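How to get the smell out of plastic food containers

Last updated: December

Most of the advice on this is copied from one page to the next, and I doubt many of the people copying it own a container that smells of curry. I tried the usual tricks on mine. Two are worth your time.

Start with plain dish soap and the hottest water your hands can stand. Grease holds the smell, so if the inside still feels slick, wash it again before you try anything clever.

Next, mix baking soda with a little water until it spreads like toothpaste. Rub it into the corners and leave it for 15 minutes. Some pages say overnight. I did that too and couldn't tell the difference.

Rinse, dry, and put the container on a windowsill with the lid off for a day. Sun does more than lemon juice ever did for me – lemon just gave me lemon curry.
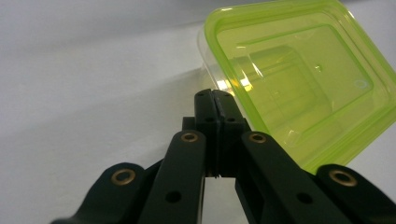 Don't forget the lid. If it has a rubber seal, pull the seal out and wash it on its own, groove included. My neighbor Ikhsan Chin swears by stuffing the box with newspaper. Maybe. His still smelled of onion on Friday.

Skip the special sprays. And if a box stinks after two rounds, use it for screws.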